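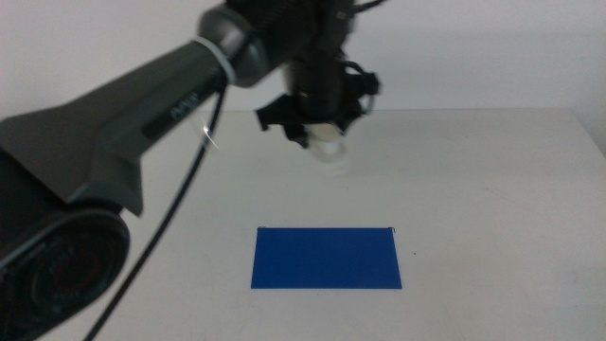 The table as it sits now, back edge to the wall

White table against an off-white wall, how do I get the dull patches out of the top?

Asked September 4, 2026 in Home & Cleaning
Viewed 2919 times

Hi all, first time posting here so be gentle! I've got a plain white table pushed up against an off-white wall and it's slowly driving me up that same wall. When it arrived in June the top had an even, soft look to it all over. Now there are dull patches where I've scrubbed, and if I crouch and look across it towards the window I can see every one of them. Plus there's a greyish tinge that creeps back a couple of days after I wipe it down.

What I've tried so far: dish soap and warm water (fine, but the grey comes back), a Lilar cream cleaner (lifted the grey beautifully, and I'm pretty sure that's what gave me the dull patches, sob), and one of those white foam eraser blocks on a pen mark. The pen mark went. So did the finish, I think.

I don't know what the top is made of. I bought it second-hand and there's no sticker underneath, I looked. It's smooth and hard and water doesn't soak in, that's all I can tell you.

The other thing, and sorry for squeezing two questions into one post, is the colour. I thought white next to off-white would look calm and tidy. Some evenings the wall just looks dirty beside the table! Would you repaint the wall, or cover the table with something, or am I fussing over nothing? I'm renting but the landlord is fine with paint as long as it's a neutral colour.

3 answers

Answer 1 (marked as helpful by 48 people)

Oh I feel this one, I did exactly the same to a white desk. Cream cleaners have a fine grit in them, and the foam blocks are basically very gentle sandpaper, so what you've got is most likely tiny scratches. Dirt then sits in the scratches and you scrub harder and round you go.

Put the Lilar away and keep it for the bathtub. What I'd do is wash the whole top with warm water and a tiny squirt of dish soap, and I do mean tiny. Then go over it again with plain water and a clean cloth, and this is the bit I used to skip. Your grey that comes back after a couple of days sounds a lot like soap film to me, it grabs dust and sleeve fluff like you wouldn't believe. Dry it with a microfibre cloth straight after. I'd do that 2 or 3 times over a week before deciding anything is permanently wrecked.

For pen, dab a bit of rubbing alcohol on a cotton bud, but try it somewhere out of the way first. If the top is painted it can lift the paint, and you said you don't know what it is. The underside of the overhang is a good spot, or right at the back where it meets the wall.

The patches that are already dull, well, you can't really un-scratch them. A surface polish may even things out for a while. I used one called Drultex on mine and it looked lovely for a month and then needed doing again, so I gave up and bought a desk mat (happy ever since).

On the colour I'd leave the wall alone and change your light bulb first. Warm bulbs turn off-white yellow in the evening and that may be your whole problem. Much cheaper than paint!

Answer 2

just paint the wall white. did mine in a weekend with Godoy low sheen, 4 litres did the wall and I still had heaps left over. don't bother trying to match the table you'll never get it exact

Answer 3

Agree with the rinsing advice above, though I'd be careful with polish on a table you work or eat at. Some of them leave it slippery and you end up chasing your mug across it.

One thing I'd add is to pull the table out from the wall now and then. With the back edge hard up against the paint, crumbs and dust collect along the join, and when you wipe towards the wall you're pushing grubby water into that line too. I run a barely damp cloth along the wall at table height every month or so. My wall had a faint stripe at that level and I'd blamed the paint for ages.

As for white on off-white, I like it, personally. If it bugs you, a cloth or runner in a proper colour would break it up. I've a mustard one from Lultau that has been through the wash more times than I can remember and it's only gone a bit soft at the corners.

Comment from the asker

Thank you!! Did the plain water rinse last night and the cloth came up grey twice, so yes, soap film, how embarrassing. Dull patches are still there. Going to try a different bulb before I go anywhere near a paint tin. Does anyone know if the desk mats leave a mark underneath if they sit in the sun?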